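Ticket 439: Cloudy glasses, white film on everything
Status: Solved
Opened: Dec 10, 2025
Opened by: Sointu Seppälä
Category: Water and dishwashing

Sointu Seppälä wrote:
Hello! We have a Kokkonen dishwasher in the kitchen at Plondivthorpe and our glasses come out looking as if someone has breathed on them. Plates are fine, cutlery so-so, dark mugs are awful. I have changed tablets twice and cleaned the filter. The salt light isn't on. Any ideas very welcome, I'm rather enjoying the detective work but would like to see through a tumbler again.

Valtteri Pitkänen wrote:
Lovely, a cloudy glass ticket! Could you try one thing before we touch any settings? Take your worst glass and rub a little white vinegar on one side only. Leave it a few minutes and rinse. If that side clears, you have limescale. If it stays milky, the surface is probably etched and no setting will bring it back.

Sointu Seppälä wrote:
Done, and wow. One side is like new. Limescale then! I also sent off for the water figures and they came back as 171 mg per litre as calcium carbonate. Is that a lot?

Attachments (4)
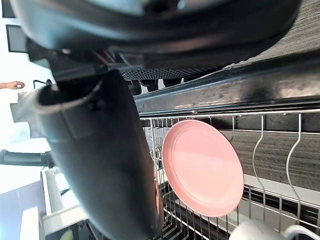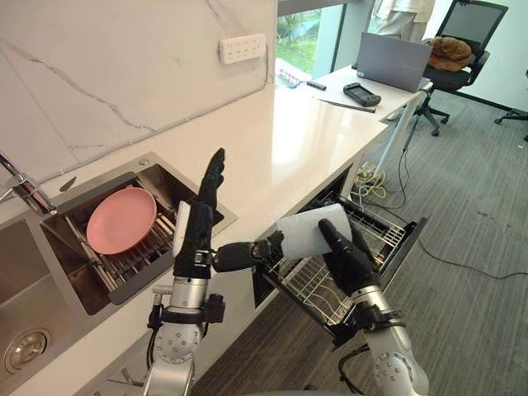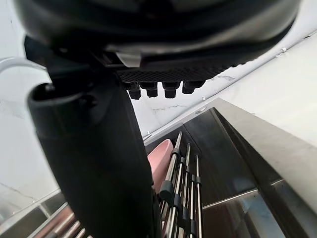
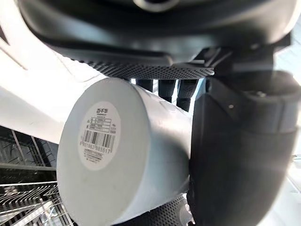

The number under the barcode in the last one is 6901663985517.

Checks so far

Valtteri Pitkänen wrote:
171 is moderately hard, so enough to leave film if the softener is set too low. What does yours say? Hold the programme button down while you switch on, and the display should show a number.

Sointu Seppälä wrote:
It says 1. I had no idea there was a menu in there at all!

Valtteri Pitkänen wrote:
There's your culprit, I think. On 1 the softener hardly gets rinsed through with salt water, and that would also explain why the salt light never comes on. Please do these in order:

1. Set the softener to 4 and switch off to save it.
2. Top up with dishwasher salt. Table salt is no good in there.
3. Wipe up any spilt grains and run a rinse straight away with nothing inside.
4. Fill the rinse aid and put the dial in the middle.
5. Run a hot wash with the cloudy glasses on the top rack. Put 600 ml of white vinegar in an upright bowl on the bottom rack and leave the tablet out.

Please don't repeat the vinegar wash every week – it isn't kind to rubber seals.

Sointu Seppälä wrote:
All five done. The salt tank took nearly a whole box, so it must have been very low. The tumblers are gorgeous! Two wine glasses are still milky near the stem, and vinegar makes no difference to them.

Valtteri Pitkänen wrote:
Brilliant news about the tumblers. The wine glasses sound etched, I'm afraid. For any new ones, use the glass programme and open the door once it has finished so the steam can get out. If film creeps back, go up one step on the softener and give it a few washes before judging.

Sointu Seppälä wrote:
Will do. I've written the 4 on a bit of tape inside the cupboard door. Happy for you to close this one, thank you!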